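Evdokia Alexiou and the room under the skylight

Evdokia Alexiou had the coffee on before I had my coat off, and she was already apologizing for the stairs. "Everyone arrives up here out of breath," she said, "so I've learned to let people sit a minute before I start talking, because once I start, well, you'll see."

She has been putting this attic room in order since October, working on it in the evenings and whenever her brother-in-law Ryszard Tomaszewski can be talked into carrying something down to the street. The room came to her full. It was her aunt's sewing room first, then a guest room, then the place where the family put whatever it couldn't decide about, and Evdokia has kept a notebook of every item that has gone in or out. The last entry when I visited was number 1294 (a tin of buttons, kept).

"People hear that and think I must be very strict," she said, laughing. "I'm the opposite! I write things down so that I'm allowed to keep them."

What she loves most is the cloth. Her aunt bought fabric the way other people buy bread, a little nearly every time she went out, and Evdokia found 70 lengths of it folded in pillowcases. Her friend Aliki Sfakianakis came over for a whole afternoon to help her go through them, and they got as far as 11 before they gave up and made supper. "Aliki would hold one up and say, what's this for, and I'd say, it's for looking at. She was very patient with me."

The plain ones have gone to Dabbas, the secondhand shop on the corner. Anything with leaves or flowers has stayed, and I can't say I blame her.

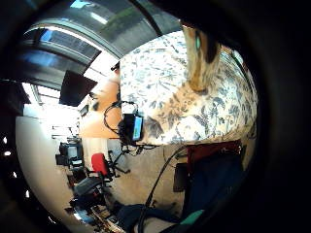
Floral fabric in white and grey-blue, with the skylight overhead.

We talked for a while about light, which she thinks about more than furniture. She would give up a good chair sooner than put something tall in front of the window. The wires are another matter. "I have promised Ryszard I'll do the cables next," she said. "I promised him that at New Year too, so he's stopped asking."

I asked whether she could picture the room finished. She took her time over that one, and poured us both more coffee while she did. "I'd like to be able to lay a big piece of cloth out flat and cut it without moving anything first," she said. "My aunt never managed it. She cut everything on the bed."

Then she remembered the pillowcases, and went to find one she wanted me to see.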